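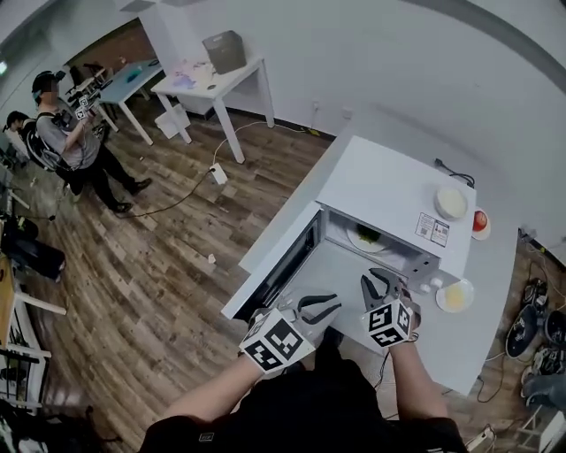 *Greens on the plate, door open.*

# Reheating cooked greens without them going to mush?

**raju_kitchen_table**

I cook a big batch of greens on Sunday and eat them through the week. Day one they're great. By the third day they come out of the microwave either leathery at the edges or sitting in a puddle. I've been running them on high for two minutes, uncovered, on a plain plate.

The oven is a basic one with dials. I don't want to buy anything new. What are people doing with leftovers like this?

---

**muvley**

Two minutes on high is too long for one portion. Drop to 50 percent power and go in 30-second turns. Stir between each one. Put a damp paper towel over the top.

Squeeze them out before they go in the fridge, too. Most of the puddle is water that was in there the day you cooked them.

---

**coldpan_isia**

Don't microwave them at all. A skillet with a little oil takes the same time once you count all the stopping and stirring. I've done it both ways for years and the skillet wins every time. Chard especially. Microwaved chard tastes like the inside of a lunch box.

---

**muvley**

> A skillet with a little oil takes the same time

It does if you don't count washing the skillet. A lot of us are eating at work and there isn't a stove.

---

**coldpan_isia**

The original post doesn't say anything about work.

---

**raju_kitchen_table**

Half and half. Lunch is at work, dinner is at home. So both answers help.

It's mostly collards and kale, some spinach when it's cheap. I cook them all together in one pot with garlic and a splash of vinegar.

---

**sisumden_gardener**

That's your problem right there. Spinach is done in a minute and collards want most of an hour. By the time the collards are tender the spinach has fallen apart, and reheating finishes it off. Cook the spinach separately or leave it out of the batch and throw it in raw when you reheat. It wilts from the heat of everything else.

Also hold the vinegar until you eat. Acid turns the green to that army color while it sits.

---

**twoburner**

I leave the vinegar in and don't care about the color. The flavor is better on day two. Agree about the spinach though.

Spread them in a ring with a gap in the middle of the plate. A heap stays cold in the center and the outside dries out while you wait for it.

---

**muvley**

Seconding the ring. I'd still cover it.

---

**coldpan_isia**

Fine, I tried the ring with the damp towel at half power on last night's kale. It was better than I remember microwaved kale being. Still not as good as the skillet — no browned bits — but I ate it.

---

**raju_kitchen_table**

Did this week's batch without spinach and squeezed everything out in a dish towel. I got close to a cup of liquid, which I saved for soup. Half power, three turns of 30 seconds, damp towel on top. No puddle, and the edges stayed soft.

The vinegar I left in. Next question is whether I can freeze half of it. I have a stack of small containers and not much room.

---

**sisumden_gardener**

Collards freeze well. Kale is okay. Press the air out and lay them flat in bags, they take up less room than the containers.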